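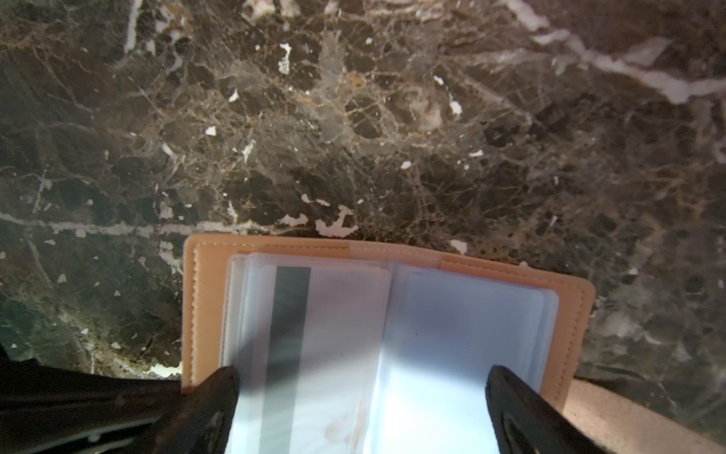
Open card holder, peach-tan leather, clear sleeves. Two cards in and plenty of marble to go.

The Great Card Clear-Out

By Ka-ming Kao

November, and my coat won't close over my wallet. That's how this started. I sat down on a train to Malcombe one Friday, heard a crack, and found my library card in two pieces. Four gas receipts on top of it. A punch card for a sandwich place that shut.

So, cards. What we carry, what we should carry, where the rest of it goes. I emptied everything onto the kitchen counter that night. Wallet, coat pockets, the junk drawer, the glove box. 131 cards, and I'm counting the playing cards, of which more later. I'm not a collector. I just never throw out anything with rounded corners.

First thing I learned: get them all in one place before you sort. I tried doing the drawer first and the coats second and ended up with two "keep" piles that were mostly the same pile. Library, pharmacy, pool. Some of the plastic was for stores I couldn't place at all. Who or what is Barura? I had a gold-level membership.

Then the holder. The fat bifold had to go, and what took its place is the slim kind that opens like a book, leather outside, clear pockets inside. You can see the whole of your life in it without digging. I priced a lot of them. A nice one from Zuder was 40 dollars, which hurt a little, and there were cheaper ones at the market on Su Street that felt fine in the hand. Check the stitching. Run a thumbnail down the seam, and if the thread lifts, put it back on the table. Check the pockets too. Stiff plastic scratches, very soft plastic grabs the card and won't let go when there's a line behind you.

Two cards per pocket, back to back, is the most I'd try. Three and the whole thing bows. I put the bank card on the left because I'm left handed and it comes out quicker. My transit card gets a pocket alone, since it sulks at the gate when there's another card behind it.

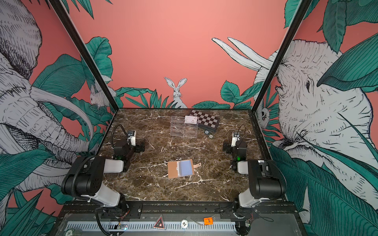 Pin-yu Pan wrote in after I mentioned all this in the newsletter, and she thinks I've got it backward: pick the number of cards first, five or six, and only then go buy something to hold them, or you'll fill whatever you own. She's been down to five for years. She also keeps her spares in a recipe box with tabbed dividers and looks through it every spring, and she would like me to stop calling it a junk drawer problem when it's a buying problem.

Fair. I did it in the wrong order. I'd already bought the holder, so I filled it, and then had to unfill it over a week of small regrets. The aquarium pass went. The dentist's appointment card went, I have a phone. I held on to the noodle shop punch card, one stamp short, and I don't want to discuss it.

What goes in the bin needs cutting up first. Bank cards through the stripe and through the chip, then split the bits between two different trash bags. My scissors gave up partway and I finished with the garden pair. Gift cards, check the balance before you cut! I found 32o dollars across eleven of them, some in the same envelope they came in. Half of that was one hardware store. I now own a very good ladder.

That left the playing cards, which had been turning up everywhere. A jack in the glove box. Most of a deck under the takeout menus, a red seven as a bookmark in a cookbook I haven't opened since the move.

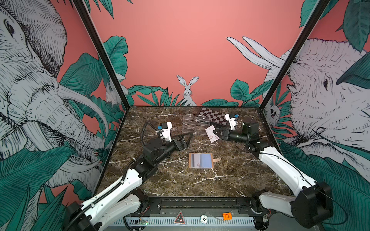
Playing Cards Count Too

Ours live with the board games, or they're supposed to. The shelf had a checkerboard, three decks with no boxes and one box with no deck. Rubber bands had gone brittle and stuck to the top cards. Don't use rubber bands. A strip of paper wrapped round the deck and taped to itself does the job and leaves no dent.

Sort by the backs, quickest way by far. Lay them all face down and the strays jump out. Then suits, then count. I got one full deck out of three, plus a heap of orphans for bookmarks, shopping lists and shimming the table leg.

A clear acrylic card tray is a nice thing to own if you play much rummy. Wipe it with a damp cloth, no paper towel, it scratches. My aunt's has survived decades of Sunday games and at least one fall down the stairs.

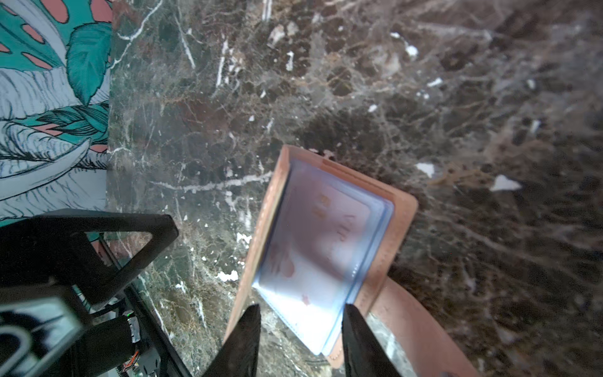
Back to the wallet, then, because leather wants looking after too and I'd ignored mine since forever. Take the cards out now and then and leave it open overnight on something flat. Dry cloth for the dust. A tiny bit of conditioner on the outside, none near the plastic, it goes cloudy and stays that way. I did this at ten at night with the radio on and it was the nicest part of the whole project.

Current count in my holder is seven. Pin-yu says that's two too many. The coat closes, the new library card is in the front, and the noodle place is open til nine, so that's one more I can get rid of tonight.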